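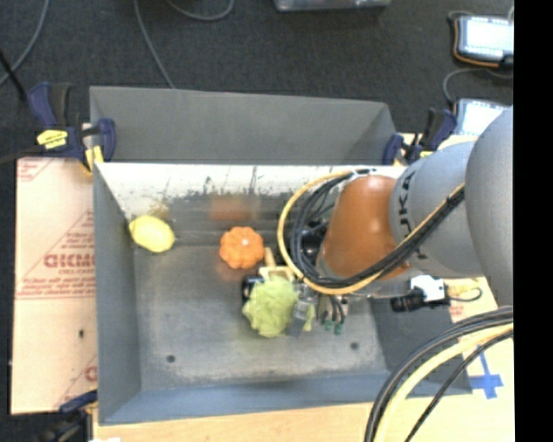
Thierry Boyer has spent most of the past year working out why robots give up on things in corners. He's a researcher on the Dawber project, and when I rang him one afternoon in November he started talking before I'd found my pen. "Everybody shows you the pile in the middle," he said. "I want to know about the one at the side." The lemon, for instance, tucked into the rear left corner of the metal bin with its pointed end facing the wall. The little orange pumpkin has more room and the lettuce more still, but a lemon in a corner leaves a gripper only so many ways in.

His method, which the team calls Brikenel, is simple enough that even I followed it. Most picking systems score every possible grasp and go for the best one. Brikenel scores the grasps too, but if the best one is poor it looks for a push first - a nudge along the wall, say, that gets the object somewhere easier. "You do this with the last olive in the jar," Thierry said. "You don't think about it. You chase it round a bit."

I asked how the robot knows when to nudge and when to grab. That took us a good twenty minutes! The short version is that the team recorded 1421 attempts, and for each one they kept the score the arm had given itself beforehand and whether it came away holding anything. Then they went back over the corner attempts, 233 of them, and found the scores were far too cheerful. The arm was sure of itself and wrong. "It was a bit embarrassing," he said, "as we had written the scoring."

So the new version marks its own confidence down near a wall, and it's allowed two nudges before it has to try a grasp whatever happens. Why two? He laughed at that. "With no limit it will push a thing round all day. Two was what we had patience for."

They tested it against Grullura, their older method, with the same objects and the same starting positions. The new one did better in the corners and slightly worse out in the open, where it sometimes nudged things that were perfectly fine where they were. Thierry doesn't mind me printing that. He was more bothered by the shiny walls, which he thinks may be confusing the depth readings, though he hasn't separated that out from everything else yet.

The write-up is with Prarnon at the moment, and he's hoping for comments before the next round of tests. Those will use a deeper bin - and softer fruit, if he gets his way.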